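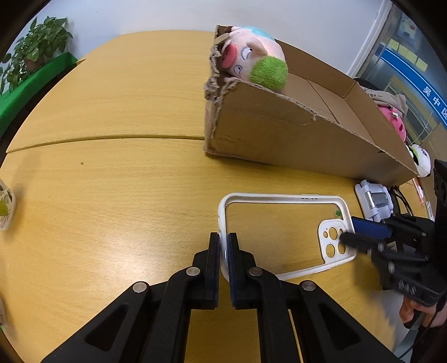 Grasp labels from finger width

I spent most of January replacing the contact detector in Palar, our segmentation tool for two-handed demonstrations. The old version thresholded finger width: below 16 mm meant closed, closed meant holding something. That fails on thin parts. A phone case pinched by its rim reads almost the same as an empty gripper, and a finger that only steadies the other end never closes at all.

The new version looks at width velocity over a 5-frame window, then checks whether the object mask moves with the fingertip. Width is sampled at 60 Hz and interpolated to the image timestamps. Each hand gets its own label track - hold, touch or free - and the planner reads both.

On 300 hand-labeled clips, most of the missed rim grasps are gone. Touch is still weak. The mask leaks through open frames onto the table, so the motion check compares wood against wood and reports no contact. Doaa Morsy suggested eroding the mask before tracking, and I have a branch with that, untested.

The config format changed, so old Palar files need the migration script.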